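How to Budget for a Tabletop Robot Cell

Most first budgets for a robot cell are wrong in the same place. The arm gets a careful quote and everything around it gets a guess. At Sarnurus we plan small cells for teaching labs and light workshops, and the steps below are the ones we use before we ask any supplier for a price.

Step 1. Write down the task

One sentence is enough. "Move small plastic parts from one area of the board to another" tells a supplier the size of the part, the reach and the kind of tool. "General research use" tells them nothing, and you will be quoted for the largest arm in the catalog.

Step 2. Split the budget into 3 lines

Line one is the arm and its controller. Line two is the tool on the end, with its mount and cables. Line three is the work area: table, fixtures, work surface and parts. Get a figure for each line before you add them up. If a supplier gives you a single package price, ask for it split the same way.

Step 3. Price the table early

A table with a regular grid of holes costs more than a plain bench, but you can move a fixture and bolt it down again in a known position. Check the hole spacing and thread against the base plate of the arm. Our Illwood plan lost a month because the plate had to be redrilled, and nobody had set aside money for it.

Step 4. Keep the work surface and parts cheap

These get scratched, dropped and replaced. A wooden board laid over the table and a handful of colored plastic blocks will cover a lot of early pick-and-place work. Choose blocks in several outlines, such as cylinders, stars and a cross, so you learn which shapes your tool has trouble with before you pay for a second one. 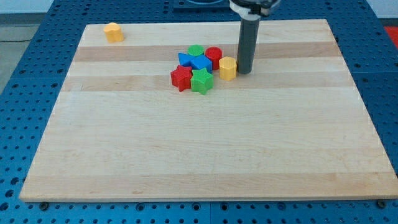
Bedoya wrote in to say that the parts line should be bigger than we suggest, and that spare tool tips belong in it too: "We spent 2000 on the table and kept nothing back for tips. The arm sat idle until the next budget year."

That is a fair point, and we now put spare tips on line two from the start. Order them with the tool — shipping a small part later can cost more than the part.

Step 5. Add the costs that come after delivery

Ask about installation, training, software renewals and the length of the warranty. Get the answers in writing. The Jusovard quote looked like the lowest we had until these were added, and the total went up by 3018.

Step 6. Compare 3 quotes

Send every supplier the same task sentence and the same three lines. Put the replies side by side and mark any line left blank. Call about the blanks before you compare totals, and ask how long each price will be held.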